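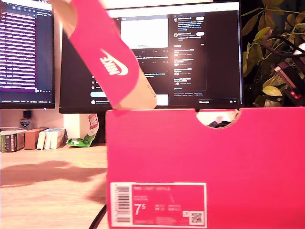 April, late evening: lids again

Second night on the shoebox task and I still don't trust the number. Galska is the policy we trained on 2000 clips of people opening and closing things, then tuned on 500 of our own. On paper it handles hinged lids. On paper it handled drawers too, and we all remember how that went once somebody moved the drawer.

What bothers me is the scoring. A run counts as a success if the lid ends up in the state we asked for, and the script makes that call from the last image only. It has no idea whether the box slid across the desk or got its rim crushed on the way. I've asked for a force limit in the score. I was told it would make the results hard to compare with the old Gakton baseline, and I think that says more about the baseline than about the force limit.

The other thing is the desk. Monitors on, books, snack bag, plant, a big printed label facing forward. Good, I asked for clutter. But it's the same clutter as in the tuning clips, and a pink box is about the easiest thing in the world to find against it. I'd like to see the same policy on a plain brown carton with the lamp moved. My guess is it falls apart.

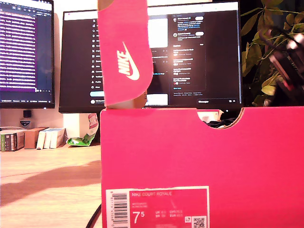

Hemant Thakur thinks I'm being unfair, and that a lid is a decent test because it bends, it has one edge worth grabbing and it punishes a bad angle right away. He also said that if I wanted crushed rims in the score I could write the check myself. Fair enough, I suppose. He has a point about the angle - the old planner could never settle on one.

I spent the rest of the evening on the logs. The wrist pose jumps whenever the lid hides the edge of the box, and the Nimow tracker smooths it over so nicely that you'd miss it on the plots.

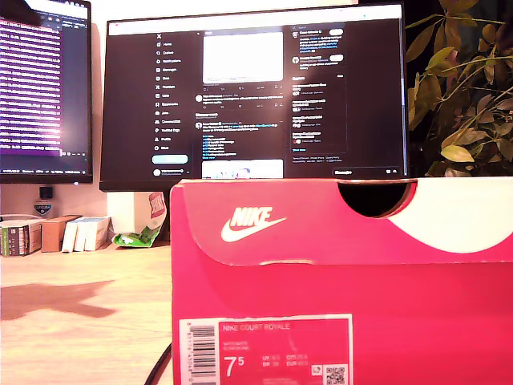

With the smoothing off, the jumps are plain to see, and they line up with the moments when the policy hesitates. So some of what we've been calling caution is probably just bad tracking. I won't put that in the report until I've checked it on the drawer runs.

To do: raw poses for the drawer runs, brown carton, ask again about the force limit. They want 3000 more clips before anyone touches the scoring. I said no. We'll see.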